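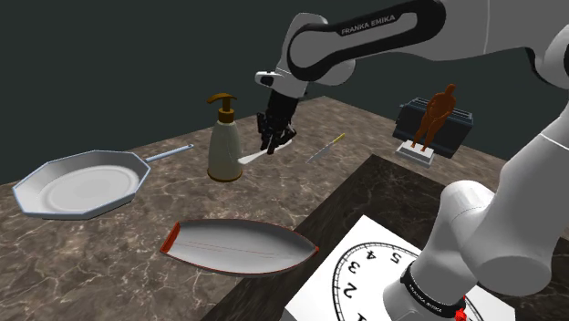
Myrtle Sorensen's advice on buying a robot arm was to write down the price of the arm, admire it for a moment, and then turn the page and start the budget.

She had earned the opinion. In her first year at Mottram she got approval for one arm and one arm only, and spent the following June going back to ask for a gripper, a mount, a controller cabinet, a safety review and somebody to run the thing. Each request was small. Each was met with the look people give a houseguest who has asked for another towel.

This chapter is about that second page. The arm itself takes up very little of it. We begin with the task, which buyers tend to describe in a single hopeful word such as "kitchen." A kitchen, to a purchasing department, is one line. To a gripper it is a frying pan, a thin spatula-like utensil lying flat on the counter, a small knife and a soap dispenser, and each of these wants to be held differently. Section 1 shows how to turn the hopeful word into a list of objects, and the list into a specification a vendor can't wriggle out of.

Section 2 takes up simulation. Trying out a layout on a rendered countertop costs money too, mostly in staff hours, and these hours have a talent for vanishing from spreadsheets. Our running case, a planning team at Lendent led by Aarti Mittal, logged 113 of them before ordering a single bolt. You will be asked to decide whether that was too many. Her manager had a view.

Section 3 covers spares, training and service contracts, including the Skorkico quote, which runs to 40 pages and mentions shipping on the last one.

Before reading on, write down what you think a one-arm work cell costs in its first year. Keep the paper. You will need it for Exercise 4, and possibly for your humility.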